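第6章 故障处理

6.3 抽屉任务中的夹持失败与碰撞停机

本节适用于在 Cloltia 仿真环境中运行 Okeke 双臂机器人床头柜任务的用户。出现下列任一情况时，按本节步骤处理：

夹爪到达目标附近后不闭合，任务停在“等待夹持”；
夹爪已闭合，但抽屉没有位移；
指尖顶住抽屉面板，控制器报出错误代码 2746；
一侧手臂停止后，另一侧手臂仍在执行轨迹。

如果错误代码不是 2746，请先查阅附录B，不要直接套用本节的参数。

注意：本节步骤须在仿真中完成。同一轨迹文件如已下发到实体机器人，先将实体机器人切换到停止状态，再开始排查。仿真中的轻微穿透和接触抖动，到了实体设备上可能造成夹伤或面板损坏。

6.3.1 停止任务并保存现场

1. 在 Cloltia 控制面板中点击“暂停”。不要点击“重置”，重置会清除接触记录。
2. 确认两条手臂的状态都显示为“保持”。若只有一侧进入保持，点击“全部停止”，然后转到6.3.5。
3. 打开“日志”，选择“导出最近一段”。默认导出停机前 50 帧，一般够用。如果任务在停机前已经长时间没有进展，请改为导出整段。
4. 记录当前轨迹文件的文件名，以及 Drolliner 规划器的版本号。后续步骤会修改规划参数，没有版本号就无法比对结果。

6.3.2 检查腕部视角

腕部视角由 Fotora 插件提供，用于判断夹爪与目标的相对位置。暂停状态下仍可切换视角，但画面不会刷新。

1. 在视图列表中选择出错一侧的腕部视角。
2. 找到两根手指和它们之间的目标物体。背景很暗时，目标可能只剩一个模糊的轮廓，可以在“显示”菜单里提高环境光。环境光只影响显示，不影响规划。
3. 对照手指内侧与目标之间的间隙。两侧都留有间隙，说明夹爪尚未合上，此时应检查闭合指令是否发出。只有一侧有间隙，说明夹爪偏向另一侧，应重新标定腕部偏移。

深蓝色物体立在张开的两指之间，左右都能看到暗色的间隙，属于前一种情况：

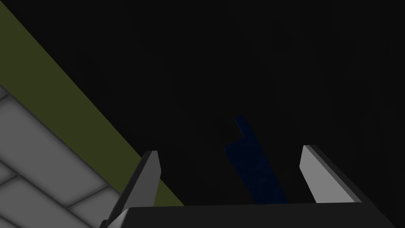 4. 在日志中搜索“gripper_close”。如果没有这条记录，检查任务脚本中的到位条件；如果有记录但手指位置没有变化，检查夹爪通道是否被禁用。
5. 修改到位条件后保存脚本，暂时不要运行。先完成6.3.3的检查。

说明：腕部视角中，物体下端常被夹爪底座挡住，不能据此判断夹持深度。需要确认深度时，使用侧视图或读取目标坐标系下的指尖位置。两根手指在画面里看起来高低不一，多数情况是视角造成的，不必因此调整手指零位。

6.3.3 检查指尖与拉手的位置

错误代码 2746 表示指尖与非目标表面发生持续接触。在抽屉任务中，非目标表面通常是抽屉面板。规划器给出的高度偏低时，指尖会落到拉手下方；脚本此时若继续发送前进指令，接触力就会不断上升，直到触发保护。

1. 切换到机身视角，使床头柜和两条手臂同时可见。
2. 找到抽屉上的蓝色横向拉手，再看执行侧指尖的落点。指尖应位于拉手高度，并处在拉手的抓取范围内。
3. 打开“接触点”显示。接触点如果落在面板上，记下接触对象的名称和法向力。
4. 检查非执行侧手臂。它应停在柜体以外，夹爪不与柜体或墙面接触。

左侧夹爪的尖端靠在黑色抽屉面板上，位置就在蓝色拉手下方；右侧夹爪张开，悬在柜子旁边。遇到这样的姿态，先读取接触点数据，再决定是否后退，单看画面分不清是轻触还是受力：

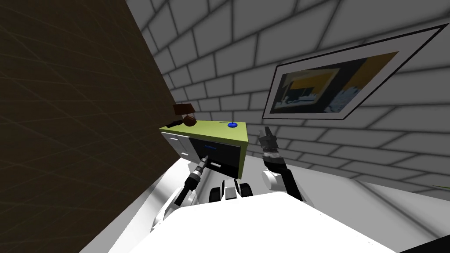 5. 如果法向力为零，可以直接进入6.3.4。如果法向力不为零，先执行“沿接近方向后退”，待数值归零后再继续。

小心：不要用抬升指令让指尖从面板上脱离。指尖上方就是拉手，直接抬升可能使指尖卡在拉手与面板之间。

小心：柜顶的物品也是碰撞对象。后退路径若经过柜顶上方，应确认台灯已经加入避障列表。旧版场景文件没有登记台灯，需要手动添加。

6.3.4 修正抓取位姿并重新运行

1. 在 Drolliner 的“目标位姿”页中选择抽屉拉手。页面上如果列出了多个拉手，请核对高亮位置。柜子上不止一处拉手，选错后规划仍会成功，但动作会落在别的部位。
2. 将参考坐标系改为“拉手”。使用“柜体”坐标系时，场景缩放后的高度误差不会自动修正。
3. 把接近速度降为 2 档。
4. 点击“仅规划”，逐帧查看轨迹。指尖在接触拉手之前不应与面板相交。
5. 解除暂停，运行到“预抓取”后再次暂停，重复6.3.2的检查。
6. 确认无误后继续运行。抽屉开始移动时，查看夹爪开度是否保持稳定。开度逐渐变小，表示手指正在从拉手上滑脱，应停止任务并增大抓取深度。

同一位姿连续失败达到 4 次，请停止重试。反复重试不会改变规划结果，只会让日志中的首次错误被覆盖。此时将导出的日志、场景文件和轨迹文件一并提交给技术支持。

6.3.5 单侧停机的处理

正常情况下，任一手臂触发保护，两条手臂都应停止。如果另一侧仍在运动，说明双臂联锁没有生效。

1. 点击“全部停止”，等待两侧速度归零。
2. 打开“安全”页，检查“双臂联锁”是否勾选。导入旧配置文件后，这一项会恢复为关闭。
3. 勾选后保存配置，并重新启动控制器。仅重新加载场景不会使设置生效。
4. 在远离柜体的位置，让一侧手臂触发测试停止，观察另一侧是否同步停止。
5. 测试未通过时，禁止向实体机器人下发任何双臂轨迹。

联锁测试的结果写入安全日志，与任务日志分开保存。提交故障报告时两份都要附上。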